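Report on the Visit to the Sorkside Textile Sorting and Reuse Center

Submitted to the Bostala Materials Recovery Board, 5 Nov 2019

Purpose of the visit

The Board has been asked to decide in January whether household textiles should be collected separately in Bostala or should continue to go out with mixed waste. Before taking up the question, the Board accepted an invitation from the Sorkside center to attend its annual open day. The delegation consisted of Armelle Joly, Arturo Rinaldi and the undersigned. We were received by Colette Boyer, who manages the site, and by Mareike Kramer, who is responsible for intake and transport.

Site and operations

The center occupies a former dye works beside the canal. It was taken over by the Grenard cooperative after standing vacant, and the original loading bays are still in use. Donated clothing arrives in closed bags from 229 street containers placed in Sorkside and neighboring towns. The bags are weighed, opened on a slow belt and given a first sort by hand. Shoes, bedding and soft toys leave the belt at this stage and are handled in a separate building, which was not open to visitors.

Ms. Kramer explained that moisture is the most serious problem at intake. One torn bag left in the rain can spoil everything packed against it. The older containers had a top hatch that let water in, and they are being replaced with a side-loading model supplied by Caron. Drivers now mark wet bags with a yellow tag at the point of collection so that they can be opened first. Mr. Rinaldi asked whether collection could be suspended in the wettest weeks. He was told that this had been tried and that residents left bags on the pavement beside the locked containers, with worse results.

The second sort takes place on the upper floor, where the light is better. Clothing is divided by type, then by season, then into three grades. The first grade goes to the cooperative's own shops. The second is sold by weight to other dealers. The third is cut for wiping cloths or sent for fiber recovery. Staff are trained for 40 days before they grade alone, and the center considers this the minimum. Most of the errors found in spot checks concern knitted goods, where thinning at the elbow or under the arm is easily missed.

Presentation on repair and resale

In the afternoon Clémence Chevalier, who coordinates the repair workshop, spoke to an audience drawn mainly from municipal services. Her subject was the large group of garments that fall between the first and second grades. A missing button or a dropped hem lowers the price of a garment sharply, although either can be put right in a few minutes. The workshop limits itself to repairs that can be finished at one sitting. Linings, leather and anything that must be matched by color are passed over.

Ms. Chevalier gave particular attention to zippered sweatshirts and light sweaters, which sell steadily through the cooler months. The zipper is run several times along its full length, and the tape is checked for loose stitching near the collar. Cuffs are stretched gently and released. Pilling is removed only when the surrounding knit is sound. Each garment is then laid out on a table with the front facing up before it is folded to the standard shop width.
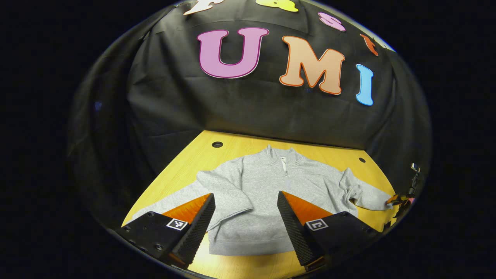

Gray quarter-zip sweatshirt on a table, left sleeve folded across the body.

Ms. Joly inquired about the cost of the workshop. It is carried by the shops, and Ms. Boyer stated plainly that it would not survive as a separate undertaking. She advised any town starting out to secure its retail space before buying containers.

Observations of the delegation

The delegation was favorably impressed by the order of the upper floor and by the patience with which staff answered questions. We were less satisfied on the matter of third-grade material. The center could name its buyers but could not say with certainty what became of the goods after sale. Ms. Boyer acknowledged the gap and has undertaken to send the Board the contract terms now in force.

Parking on open days is limited to the canal side. Members who wish to attend the next one should register in advance, as attendance is held to 400 and the morning tours fill first.

Matters for follow-up

Mr. Rinaldi will obtain the specifications of the side-loading container and its maintenance schedule. Ms. Joly will prepare a list of vacant retail premises within walking distance of the Bostala market hall. The contract terms from Sorkside will be circulated to all members on receipt.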